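Search this site
Search

Lucienne Chauvin
7 May 2022

1/ Right, the thread I promised on house rules for recording with hand-held grippers! We've been doing this at Brasby since January and I have become a complete bore about it. Most of these rules are small. Some took us weeks to agree on.

2/ Background first. We collect demonstrations of everyday table tasks, picking up bowls, moving cups, that sort of thing. A person does the job with a gripper in the hand, and the recordings go off to train the arm. The project is called Tava and I love it.

3/ We have 3,468 recordings so far, and 3,309 of them passed review. I'm properly chuffed with that. In the first fortnight we were binning things left, right and centre, and nearly all of it came down to habits we hadn't written down yet.

4/ Rule one: markers stay in view. The cubes with the black and white squares tell us where the gripper is, so keep sleeves rolled up, and don't let your free hand wander across a face of the cube. If you have to touch a cube, stop, set it right, and start a new take.

5/ Rule two: check the cubes are tight before you press record. Give each one a gentle wiggle. If it moves, it goes back to the bench, and please don't "just do one more" with it (I have done this, I have regretted it).

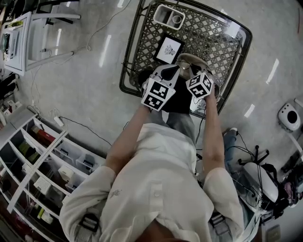

6/ Rule three: write down what's on the table. Everything, including whatever you aren't going to touch. Bowl, tray, cup, picture, the lot. Noémie Le Goff made us a one-page sheet for this and it takes a minute to fill in.

7/ We argued for ages over whether tables should be cleared first. Noémie said no, real homes have stuff on them, and she won me round completely. So the rule is now "leave it, but list it". Much better data, much happier people!

8/ Rule four: cables. Look at the floor before you step back. You're concentrating on your hands and your feet go wherever they like. Walk the space once with the gripper down, move or tape anything you might catch, and tell your partner which way you'll be turning.

9/ Rule five: two people per session, always. One does the task, one watches and can call a stop. Anyone can call a stop for any reason and the take just gets marked. I'd put this one first if I were writing the list again.

10/ Rule six: never delete a bad take yourself. Mark it, say why in a few words, move on. Hettiarachchi's old guide had this in it and we pinched it gladly. A dropped bowl is still useful to somebody.

11/ Still open: how long a session should be. More than 700 of our takes were done in long afternoons and the notes get very thin towards the end. I'd like a fixed break. If your lab has a number that works, please tell me, I'm all ears.

12/ The sheet and the full rules go up once Noémie has fixed my spelling. Help yourselves, change what you like, and send me the bits you think are daft.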